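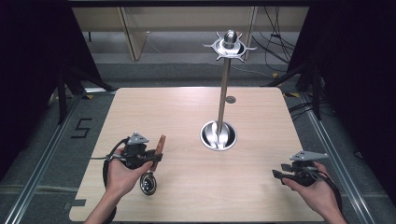

Vol. 2, No. 8

So I promised I'd write about what the robots have done to my job at Heltadix! I used to pack kitchenware, eight hours on my feet, and now I spend half my Saturday shift teaching by hand. You hold a gripper in each fist and hang mugs on a mug tree.

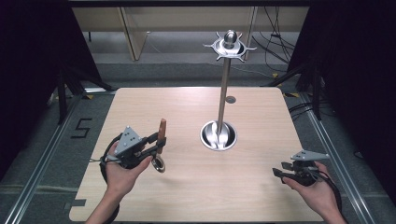 Then you do it again, and again — 37 runs before lunch is my best. My wrists complain, my feet don't. Vibeke Thorlacius (best packer we ever had in Coltville) hates it, she says she misses talking over the belt, and I get that.
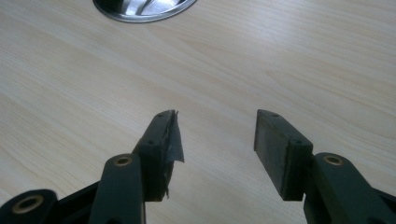 The pay went up a little in April, which helped. What bugs me is that the folks in the Hafstein building got moved to nights and we only heard about it from the schedule.

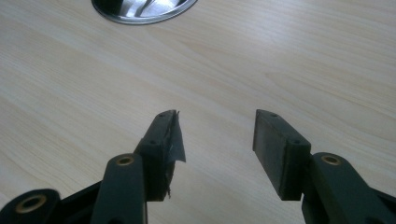
Maintenance is the other thing that changed. We used to call somebody for everything, and now the small stuff is ours. A finger pad with the tape torn and peeling on one side, like the left one there, goes on my list, and I've gotten pretty fast with a screwdriver. Vibeke wants a raise for that too — I'm with her.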